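3.2 Gripper maintenance and wrist camera alignment

The Mikodeo cell was kept running from August to November by the same procedure, which is set out in this section because two of the faults we met would otherwise have passed into the recorded data.

The gripper has two parallel fingers, each faced with a textured pad glued to the finger. The pads wear first at the tip. On the Jisari cell, which we ran the year before, we changed pads only when objects began to slip, and by then the grip had been getting worse for some time. For Mikodeo we set a fixed limit of 1,000 closing cycles per pair. Old pads were peeled off, the finger faces wiped with alcohol and the new pads pressed on and left clamped overnight. Both pads were always changed together. A new pad facing a worn one pulls the object to one side as the fingers close, and the error is small enough to be missed by eye.

The camera sits on a Volline bracket behind the gripper and is held by 4 screws. The bracket worked loose on August 11, 2020, and the view had moved by 13 pixels before the check caught it. The screws were then refitted with thread lock. After any work on the wrist, the fingers were opened fully and the live view was compared with a stored reference (Figure 6). Both fingertips had to fall on their marked positions. If either did not, the bracket was reset and the hand-eye calibration repeated.
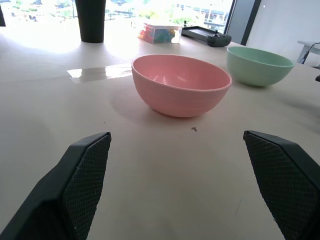 Figure 6. Wrist camera view with the fingers open. The pink bowl lies ahead of the gripper and the green bowl farther back.

Daylight was harder to deal with. The exposure was fixed by hand at the start of each session using the nearer part of the table, and the far part was allowed to saturate. Automatic exposure was tried first and dropped, as the brightness of the fingers changed whenever the arm turned towards the window. The Strickland controller logs the exposure value with each run, so that runs made with a wrong setting could be found and removed later.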